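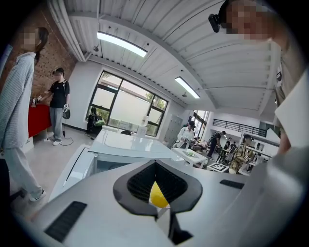
3.2 Room and Materials

Cleaning tasks were set up in the Lollidberg workroom, a large indoor space with a brick wall (Figure 1). Light came from fluorescent fixtures on the white corrugated ceiling. People came and went during the tasks and were not asked to leave the room, as we wanted conditions close to those of a shared kitchen corner at a workplace.

The microwave oven stood on a white table at a height where the inside could be reached without kneeling. Two knobs set the oven, and no task required changing them. A plate and a sponge completed the set. Soap was left out of this part of the study and is treated in Section 4.

3.3 Task Order

Each task began with an unplugged oven. The door was opened fully, loose crumbs were taken out by hand, and the walls were wiped from top to bottom. The plate was handled separately and put down before the sponge was picked up. In the Kekana kitchen survey, which collected 249 written replies in July, the most common complaint was food dried onto the back wall of the oven. We therefore scored that wall on its own, on a scale from 0 to 9. Scoring was done by Teodora Pavlović and repeated by Osian Wogan, who did not see the first set of scores.

Figure 2. The oven with its door open. The plate is held upright, with the yellow sponge just behind it. 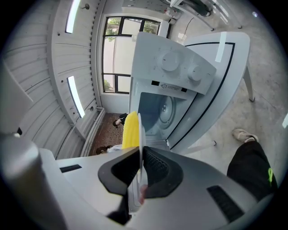

Should the plate be washed before or after the inside of the oven is wiped?

The plate should come out first and be washed last. Crumbs fall while the walls are being wiped, and a clean plate left in the oven has to be washed again.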